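Doltville clothing swap returns for a bigger, brighter November

DOLTVILLE — The Plusside Clothing Swap is back this November, and organisers couldn't be happier with the response. Last year's swap found new homes for 524 garments in a single evening, and 73 households have already put their names down for this one!
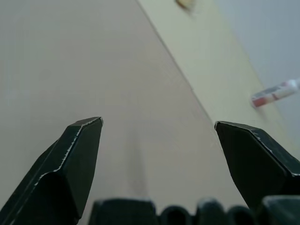

How many pieces can each person bring?
Up to 20, clean and in wearable condition. Kids' clothes count toward the same total.

Doors open at Benjelloun Hall at 6 p.m. on Friday, with a mending table, a rack just for winter coats and plenty of room to try things on. Sizes run from newborn to adult 5X, and there's a whole section for work clothes — scrubs, coveralls, office shirts, the lot.

"I came home last year with a wool coat in my favourite colour and I've hardly taken it off," said swap coordinator Živko Krasniqi. "People catch up with their neighbours, somebody's old jacket goes off to a new job interview, and it's just a really lovely night out." 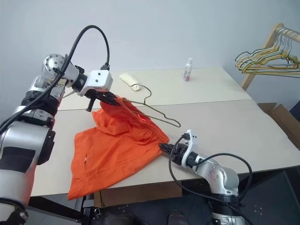
What happens to the clothes left over at the end?
They go to the Litevance reuse depot, where they are sorted and offered free to local families through the winter.

Entry is free. Drop-off starts at 4 p.m. at the side door, and bags and spare hangers are very welcome.

Media contact: Živko Krasniqi, Plusside Clothing Swap, Doltville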